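Grollano Paper Cup, white, rolled rim
Kanex Catering & Workroom Supplies

Home / Cups & Tubs / Paper cups / Plain white

Plain white paper cup. Tapered, rolled rim, no print on it anywhere. Sold by the sleeve or by the carton. Same cup we've had on the shelf for years, new supplier code, that's the only change.

In stock – ships from Statdale

Sleeve of 38
Carton of 316 (eight sleeves plus a dozen packed along the top)

Trade accounts log in to see your price. No account, the shelf price shows at checkout.

What it's for

Coffee, tea, water, soup if you're quick about it. Also pens. We sell a surprising number of these to offices and classrooms who never put a drink in them – markers at the front desk, brushes in the art room, teaspoons, coffee stirrers, screws, whatever's rolling around on the bench. Cheap enough to chuck when it gets inky.

Takes a standard whiteboard marker standing up, cap end out the top so you can grab it. Four or so markers is comfortable. One on its own will lean, doesn't matter.

Details

Colour: white inside and out
Shape: tapered, flat base
Rim: rolled
Wall: single
Lid: sold separately, flat or dome, see Lids
Sleeve: sold separately, kraft or black
Printing: yes, see below

Not for the microwave. Not for the oven, obviously. Don't stack them wet, they stick.

Single wall means hot drinks feel hot. If you're serving anything straight off the boil get the card sleeves or go up to the Matar double wall, which costs more but saves the complaints.

Using them as desk cups

Light when empty. One long marker in an empty cup is okay on a flat table, a big handful all leaning the same way and over it goes. Drop a bit of gravel or a few coins in the bottom if it's near a door or a fan. Two cups nested together is stiffer and lasts alot longer – most of the schools do that.

You can write straight on the outside with a permanent marker. Whiteboard marker will smear off on your fingers so don't bother.

Printing

One colour or full wrap. Send artwork to Hiba Ghanem in the print room, vector file please, not a photo of your sign. Cartons only, no printed sleeves. Proof comes back by email, nothing gets printed until you've replied to it. Orders in before the end of May go in the winter run, after that it's the next one.

Colours come out a touch duller on paper than on screen. Ask for a sample if it's a brand colour you care about.

Delivery and pickup

Pickup from the Statdale counter, round the side, ring the bell if the roller door's down. Open till 4 pm. Cartons are bulky but they're light, one fits on the back seat of a normal car.

Delivery is by carton or mixed carton. Sleeves can go in with anything else on your order. If a carton turns up crushed take it anyway, let us know and we'll credit the squashed sleeves. Usually only the outside row.

Returns: unopened sleeves only. Once the plastic's been cut we can't put them back on the shelf, they're food packaging.

Questions we get

Same size as the old ones? Yes. Your old lids fit.

Can I get them in brown? Not this line. Look under Kraft.

Do you sell the markers? Yes, under Workroom, black, red, blue and green. Not included with the cups.

Do they fit the wall dispenser? The tall one, yes. The short one holds less then a full sleeve so you'll be topping it up.

Bulk price? Over 2 cartons, ring Prodromos Athanasiadis on the trade desk, he'll sort it. Faster than emailing, he's hopeless at email in the mornings.

Goes with

Flat lid, white
Kraft card sleeve
Matar double wall cup
Cup dispenser, tall
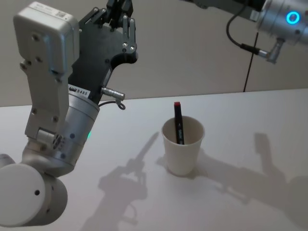

Grollano paper cup, white. Marker not included.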